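# The Last Ferry to Stullum

My grandmother kept the house in Zidusham for the two of us, and in May she decided to leave it. 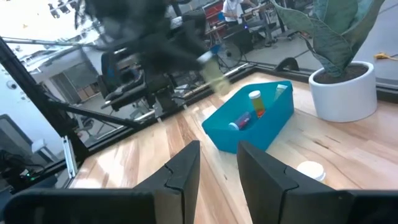

She told me at seven in the morning, before the tea was ready. The ferry to Stullum cost 25 crowns, she said, and she had already put the coins in her glove. I did not know what to answer. I looked at the table, where her medicines stood in the turquoise bin, the amber bottle with the white cap among them, and I thought: if she takes the bin, she is serious.

She took the bin. She wrapped it in a towel and laid it in the suitcase between her winter stockings.

"Who will look after the pear tree?" I asked.

"The tree is older than you. It will manage."

We walked down to the harbour slowly. There are 117 steps from our street to the water, and on every landing she stopped and named the families who had lived behind the doors. The baker's door was green now. She did not like this green.

At the ticket window she bought one ticket, and then she stood with her back to me for a long time. The wind was coming from Zerkaveck, and it smelled of rain and diesel.

"My sister's room has two beds," she said to the sea. "I have not asked her if the second one is free."

"I have school until June."

"I know when you have school."

The ferry came in with its lamps on, although it was full day. A man threw the rope, missed, and threw it again. My grandmother opened her glove and counted the coins which were left. Then she went back to the window, and I heard her ask, in the polite voice she used for doctors, how much it was for a child.

I was nearly as tall as she was. The man in the window looked at me, then at her, and gave her the child's price.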